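스키르네비스 같이 탈 사람 구해요 (초보 환영, 뱃멀미도 환영)

안녕하세요, 베두브사이드(Beduvside) 작은 선착장 끝에서 프루빅(Pruvik)이라는 보트 모임을 꾸리고 있는 천(Cheon)입니다. 작년에도 글을 한 번 올렸으니 아, 그 말 많은 사람 하고 기억하시는 분도 계실 것 같아요. 네, 저 맞습니다. 올해도 말이 많을 예정이니 차 한 잔 놓고 읽어 주세요.

올여름에 스키르네비스(Skirnevis)를 다시 엽니다! 돛도 달고 노도 저을 수 있는 작은 배들이 베두브사이드에서 나가 섬 사이를 돌고 돌아오는 항해예요. 대회 아닙니다. 순위도 없고 시상대도 없고, 제일 늦게 들어온 배가 그날 저녁 설거지를 면제받는 규칙만 하나 있어요. (이 규칙 때문에 마지막 날 오후에 다들 일부러 느리게 오는 바람에 밥이 다 식은 적이 있습니다. 그래서 올해는 저녁 시간을 정해 놓고, 그보다 늦으면 면제는커녕 다음 날 아침까지 맡는 걸로 바꿨어요.)

이번에 모집하는 사람은 11명입니다. 배를 가진 분이 아니라 배에 같이 탈 분을 찾아요. 배는 저희가 준비하고, 선장도 배마다 한 명씩 있습니다. 여러분은 몸하고 침낭하고 마음의 준비만 챙겨 오시면 됩니다. 아, 장화도요. 장화는 정말 꼭이요.

기간은 2주입니다. 휴가를 통째로 쓰셔야 하는 분이 많을 거라는 거 알아요. 중간에 합류하거나 먼저 내려도 되냐고 작년에 정말 많이들 물어보셨는데, 죄송하지만 올해도 어렵습니다. 섬 사이를 오가는 여객선이 하루에 몇 번 없고, 한 사람이 빠지면 그 배의 노 젓는 순서가 다 꼬여요. 그리고 제 경험으로는 처음 며칠은 다들 어색하고 허리 아프고 집에 가고 싶다가, 한 주가 지나갈 즈음부터 갑자기 재미있어집니다. 그 전에 내리시면 힘든 것만 하고 가시는 거라 제가 너무 아까워요.

어떤 배를 타게 되느냐면요

갑판 없는 나무배입니다. 선실 없어요. 화장실 없어요. 냉장고도 당연히 없고, 햇빛을 피하려면 모자를 쓰거나 돛 그림자 밑으로 기어들어 가야 합니다. 요트라는 말을 듣고 하얀 소파에 누워 있는 그림을 떠올리셨다면 지금 뒤로 가기를 누르셔도 저 하나도 안 섭섭해요. 그 대신 물이 아주 가깝습니다. 손을 내밀면 바로 바다예요. 바람이 없는 아침에 노를 저어 나가면 노걸이 삐걱거리는 소리랑 물 떨어지는 소리밖에 안 나는데, 저는 그 소리를 들으려고 일 년을 사는 것 같아요.

바람이 좋으면 돛을 올리고, 바람이 없으면 젓습니다. 예보가 15노트를 넘으면 출항하지 않아요. 이건 선장들끼리도 타협하지 않는 부분이고, 날이 아무리 파랗고 예뻐 보여도 마찬가지예요. 그런 날은 섬에서 쉽니다. 빨래하고, 밧줄 손질하고, 책 읽고, 낮잠 자고요. 쉬는 날이 며칠이 될지는 저도 몰라요. 재작년에는 한 섬에 너무 오래 묶여 있어서 그 동네 빵집 주인이 저희 이름을 다 외웠습니다.

밤에는 뭍에서 잡니다. 텐트를 치는 날도 있고, 마을회관이나 배 창고를 빌려 바닥에서 자는 날도 있어요. 씻는 건 되는 날 있고 안 되는 날 있습니다. 안 되는 날에는 바다가 있지요. 차갑습니다. 한여름에도 차가워요. 그래도 들어갔다 나오면 저녁밥이 두 배로 맛있어요.

무엇을 하게 되나요

노 젓기, 돛 올리고 내리기, 줄 당기기, 물 퍼내기, 닻 내리기, 해변에 배 끌어 올리기, 밥하기, 설거지하기, 짐 나르기. 짐 나르기가 제일 많습니다. 진심이에요. 아침저녁으로 모든 짐이 배에서 나왔다가 다시 배로 들어가요. 그래서 짐이 적은 사람이 사랑받습니다. 여행 가방, 바퀴 달린 거, 제발 가져오지 마세요. 방수 자루 하나에 다 들어가야 하고 자루가 없으면 미리 말해 주세요, 창고에 여분이 있습니다. 좀 낡았지만 물은 안 새요. 제가 욕조에서 확인했어요.

키도 잡아 보게 됩니다. 첫날부터는 아니고요, 배가 어떻게 움직이는지 몸이 좀 알아들은 다음에요. 작년에 처음 오신 분들도 나중에는 다 한 번씩 잡으셨고, 그중 한 분은 그 뒤로 손을 안 놓으려고 하셔서 선장이 앞자리에서 감자를 깎았습니다.

요리는 돌아가면서 합니다. 요리 못하셔도 돼요. 큰 냄비에 뭐든 넣고 끓이면 되니까요. 채식하시는 분, 못 드시는 게 있는 분은 신청할 때 꼭 적어 주세요. 현장에서 알려 주시면 섬 가게에 있는 물건으로 해결해야 하는데, 섬 가게에는 대체로 통조림하고 비스킷이 있습니다.

누구를 찾느냐면

경험은 안 봅니다. 배를 한 번도 안 타 보신 분도 좋아요. 저도 처음엔 매듭 하나 못 묶어서 남의 배를 떠내려 보낼 뻔했던 사람입니다. 대신 이런 건 봐요.

물에 빠졌을 때 당황하지 않고 떠 있을 수 있는 분. 수영 선수일 필요는 없고요, 구명조끼는 물 위에서는 누구나 항상 입습니다. 선장도 입고 저도 입어요. 덥다고 벗지 않아요.

성인이신 분. 위로는 나이 제한이 없습니다. 저희 모임에서 노를 제일 잘 젓는 사람은 은퇴하고 한참 지나서 배를 시작하셨어요.

젖은 양말을 신고도 옆 사람한테 친절할 수 있는 분. 저는 이게 제일 중요하다고 생각해요. 좁은 배에서 하루 종일 같이 있다 보면 별것 아닌 일로 속이 상합니다. 누가 내 컵을 썼다든가, 누가 노를 자꾸 늦게 넣는다든가. 그럴 때 말로 풀 수 있으면 됩니다. 저녁에 한마디 하고 같이 코코아 마시면 대개 끝나요.

힘은 세지 않아도 됩니다. 노 젓기는 팔 힘으로 하는 게 아니라서 금방 배우세요. 다만 무릎이나 허리에 문제가 있으신 분은 신청 전에 저한테 먼저 편지를 주세요. 배에 오르내릴 때 미끄러운 바위를 디뎌야 하는 곳이 있어서요. 안 된다고 하려는 게 아니고 어느 배가 맞을지 같이 생각해 보려는 거예요.

뱃멀미는, 음, 하는 사람은 합니다. 배가 작아서 오히려 괜찮다는 분도 계시고, 작아서 더 심하다는 분도 계셔서 뭐라고 말씀을 못 드리겠어요. 저는 생강 사탕파인데 우리 선장 한 분은 마른 크래커파고, 둘이 아직도 싸웁니다. 약을 드시는 분은 평소에 맞던 걸로 가져오세요.

선장 얘기도 해야죠

전체 항해를 이끄는 분은 힐데가르트 하름스(Hildegard Harms)입니다. 이 바다를 오래 다니셨고, 출항할지 말지는 이분이 정해요. 말수가 적으셔서 처음에는 좀 무섭다는 분들이 계신데 (저도 그랬어요) 물어보면 뭐든 차근차근 알려 주십니다. 바람 보는 법이 궁금하시면 아침에 일찍 일어나서 이분 옆에 가만히 서 계셔 보세요. 해도 읽는 법도 저녁에 원하는 분들하고 같이 봅니다. 숙제 같은 건 없고, 그냥 상 위에 해도를 펼쳐 놓고 내일 갈 길을 손가락으로 따라가 보는 거예요.

배 안에서는 한국어하고 영어를 섞어 씁니다. 배 부리는 구령은 영어로 통일했어요. 급할 때 헷갈리면 안 되니까 출발 전 연습 때 다 같이 소리 내서 외웁니다. 영어를 잘 못하셔도 구령만 알아들으시면 항해에는 지장 없고, 나머지는 제가 옆에서 부지런히 통역할게요. 제가 말이 많은 게 이럴 땐 쓸모가 있더라고요.

돈 얘기

참가비는 300유로입니다. 밥값, 숙소와 야영장 사용료, 배 보험이 들어 있어요. 베두브사이드까지 오고 가는 차비는 안 들어 있고, 개인 여행자 보험은 각자 들어 오셔야 합니다. 섬에서 사 드시는 아이스크림이랑 맥주도 각자요. (배 위에서는 술 안 마십니다. 뭍에 올라와서 배를 다 묶고 나서요.)

저희는 이걸로 돈을 벌지 않습니다. 선장들도 저도 받는 것 없이 해요. 그래도 남는 돈이 생기면 돛 수선비로 들어가는데, 남은 적이 별로 없네요. 참가비가 부담되시는데 꼭 오고 싶으신 분은 신청서에 한 줄 적어 주세요. 봄 정비 때 일손을 보태고 참가비를 덜 내는 방법이 있어요. 사유는 안 물어봅니다.

봄 정비는 뭐냐면, 5월에 배 바닥을 긁고 칠하는 일이에요. 창고에서 배를 뒤집어 놓고 사포질을 합니다. 먼지를 뒤집어쓰고 팔이 떨어질 것 같은데 이상하게 인기가 많아요. 항해에는 못 오시지만 정비만 하고 싶다는 분도 환영입니다. 점심은 제가 끓여요. 사포랑 장갑, 마스크는 창고에 있으니 버려도 되는 옷만 입고 오세요. 버려도 되는 옷이라고 하면 꼭 멀쩡한 청바지를 입고 오셔서 페인트를 묻히고 우시는 분이 계신데, 정말로 버려도 되는 걸 입으셔야 해요.

챙겨 오실 것

침낭과 깔개, 장화, 비옷 위아래, 모직이나 플리스로 된 따뜻한 윗옷, 챙 있는 모자와 목에 걸 끈, 장갑, 머리에 쓰는 손전등, 본인 컵과 숟가락과 그릇, 물통, 선크림. 면 티셔츠는 젖으면 잘 안 마르니까 적게 가져오시고 양말은 생각하신 것보다 많이 가져오세요. 텐트는 저희 것이 있지만 코를 고시거나 혼자 주무시고 싶은 분은 일인용을 들고 오셔도 됩니다. 악기는 작은 것만요. 하모니카 좋고, 우쿨렐레 좋고, 작년에 아코디언이 한 대 왔었는데 분위기는 최고였지만 배에 놓을 자리를 찾느라 냄비가 남의 배로 이사를 갔어요.

휴대전화는 가져오셔도 되는데 충전할 데가 드뭅니다. 섬에 따라서는 신호도 안 잡혀요. 집에 계신 분들께 연락이 며칠 안 될 수 있다고 미리 말씀해 주세요. 급한 일이 있을 때 쓸 무전기와 비상 연락망은 따로 있고, 연락처는 출발 전에 나눠 드립니다.

신청은 이렇게

편지 한 통 써 주세요. 이메일도 편지로 칩니다. 정해진 양식은 없어요. 이름하고 연락처, 왜 오고 싶은지, 못 드시는 음식, 몸에 대해서 저희가 알아야 할 것, 수영을 어느 정도 하시는지. 그리고 마지막으로 본인이 피곤하면 어떤 사람이 되는지 한 줄만 써 주세요. 조용해진다, 짜증을 낸다, 갑자기 노래를 부른다, 뭐든 괜찮습니다. 배를 나눌 때 이걸 보고 짜요. 갑자기 노래를 부르는 분 둘을 같은 배에 태우면 힐데가르트가 저를 쳐다보거든요.

친구나 연인끼리 신청하셔도 되는데, 같은 배에 탈지 다른 배에 탈지도 적어 주세요. 다른 배를 고르시는 분이 의외로 많아요.

보내실 곳은 프루빅 게시판 맨 위에 고정해 둔 주소입니다. 글 밑에 댓글로 신청한다고 쓰시면 제가 놓칠 수 있으니 꼭 편지로 주세요. 선착순은 아니고요, 마감까지 온 편지를 힐데가르트와 같이 다 읽고 답장을 드립니다. 답장은 모두에게 가요. 이번에 같이 못 가시는 분께도 갑니다. 자리가 나면 연락드릴 대기 명단도 만들 거고, 원치 않으시면 빼 달라고 하시면 돼요. 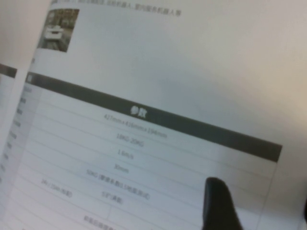
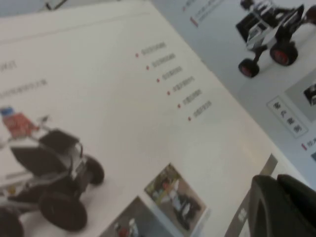
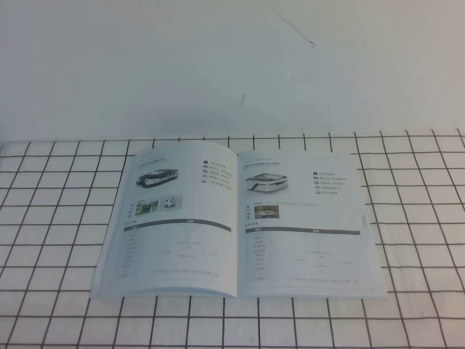
참, 출발 전 연습 얘기를 빼먹을 뻔했네요. 떠나기 전날에 베두브사이드 안쪽 만에서 다 같이 연습을 합니다. 이건 선택이 아니라 필수예요. 옷 입은 채로 물에 들어갔다가 배로 다시 올라오는 연습도 하니까 갈아입을 옷을 따로 빼 두세요. 해 보시면 왜 하는지 바로 아실 거예요. 배 옆면이 물에서 보면 갑자기 엄청 높아 보이거든요. 서로 끌어 올려 주고 나면 어색한 것도 좀 풀리고요.

연습 끝나면 선착장에서 수프를 먹고 배 편성을 발표합니다. 편성에 불만이 있으면 그 자리에서 말씀해 주세요, 다음 날 아침에는 짐을 싣느라 정신이 없어서 제가 못 들은 척할 수도 있습니다.

베두브사이드까지는 기차로 온 다음 버스로 갈아타시는 게 제일 편합니다. 버스 종점에서 내려서 바다 쪽으로 계속 걸어오면 선착장이 나오고, 파란 문이 달린 창고가 저희 거예요. 차를 가져오시는 분은 창고 뒤 자갈밭에 세우시면 되는데 자리가 넉넉하지 않으니 가능하면 같이 타고 와 주세요. 같은 방향에서 오는 분들끼리 연결해 드릴게요. 일찍 도착해서 하룻밤 주무셔야 하는 분은 창고 다락을 쓰셔도 됩니다. 갈매기가 지붕에서 새벽부터 회의를 하니까 귀마개 추천드려요.

혹시 본인은 시간이 안 되는데 주변에 생각나는 사람이 있으면 이 글을 좀 보내 주세요. 그리고 집에 안 쓰는 방수 자루나 두꺼운 밧줄, 큰 냄비 뚜껑 (냄비는 있는데 뚜껑이 작년에 바다로 갔습니다) 있으신 분도 연락 주시면 제가 가지러 갈게요.

궁금한 건 댓글로 물어보셔도 되고 편지로 물어보셔도 돼요. 낮에는 창고에 있을 때가 많아서 답은 저녁에 몰아서 드립니다. 편지 기다릴게요!

프루빅에서, 천 드림

덧붙임. 강아지 데려와도 되냐는 질문이 벌써 왔는데요, 저도 너무 보고 싶지만 항해에는 안 됩니다. 봄 정비 때는 됩니다. 페인트 칠하는 쪽으로만 못 가게 줄 꼭 가져와 주세요.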